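Re: [gripper-users] marker cube keeps losing track on the right hand

On 24 September 2022, a list member wrote:
> We have two of the Imosier handheld grippers and the right one drifts
> after 30 minutes or so. Left is fine. Recalibrating helps for a bit.
> Is it the cube or the camera?

Ha, we fought with this most of August! Two Kusano-style cubes, makeup brushes on a white vanity, same setup every day:
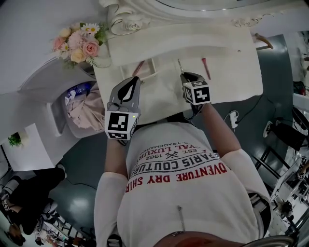
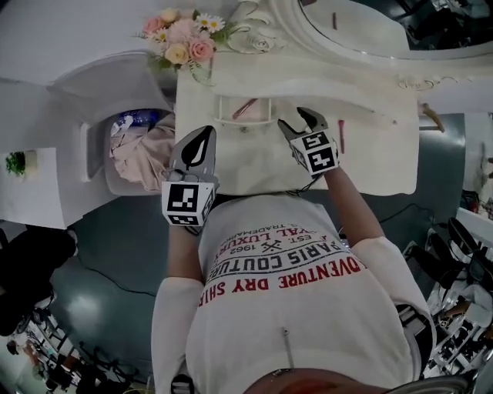 My money's on the cube mount. Ours had worked loose at the base — you couldn't see it, but you could feel it if you wiggled the cube with a thumb. We snugged the screws, put a dab of thread locker on them and reran the Zarnemex calibration with 34 poses (the default 9 is way too few, in my opinion). No drift since, and we're past 3000 takes now.

Also wipe the marker faces before you calibrate. Fingerprints get shiny under a ceiling light and the corners go mushy.

If the cube is solid, swap left and right and see whether the drift follows the gripper. Post your log if it does, I'd like a look.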